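How to take a small claim against a repair shop without paying for a solicitor

So the shop has had your computer for six weeks, your money for seven, and has stopped picking up the phone. You could hire a solicitor, who will charge more for the opening letter than the machine was worth. Or you could do most of it yourself at the kitchen table, which is slower and much cheaper.

Step 1. Work out what you are owed

Write down one figure. Start with what you paid, add any cost you can prove (a second shop's report, postage) and stop there. Your ruined evenings are not a cost, however ruined. If the bill was 383 and the report cost 48, you are claiming 431, and you should say 431 every time you are asked.

Step 2. Collect the paper

You want the receipt, the messages and whatever the shop said it would do. Print the messages in date order, including the ones where you were rude. The other side has those too and will be delighted to supply them.

If you only spoke on the phone, write a note of each call with the date and who said what. Do it now, before your memory starts improving the story.

Step 3. Send a letter before claim

Keep it to one page. Say what was agreed, what went wrong, what you want and by when. Fourteen days is usual for something simple. Keep a copy, and get proof of posting.
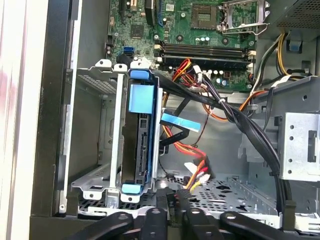 Florante Gatchalian wrote in to say that his letter ran to nine pages and got no answer at all, so he cut it to a page, sent it again and had an offer of 300 by return. He took it, and says he would do the same tomorrow.

Which brings us to offers. Before you turn one down, take off the court fee, the day off work and the bus fare — the sum left over is often smaller than your pride suggests. If you accept, get it in writing, with a payment date.

Step 4. Fill in the claim form

Check the trader's proper legal name first. A claim against "Purkel", when the business is one man called something else entirely, may come back to you. Look at the invoice, then the company register.

For the details of claim, use short numbered paragraphs. Leave out adjectives. The judge will have a pile of these to read and will not miss "disgraceful".

Step 5. Get ready for the hearing

Take 2 spare sets of your papers, numbered to match. Arrive early, switch your phone off and answer the question you were asked. If mediation is offered beforehand, go in knowing the lowest sum you would take, and keep it to yourself.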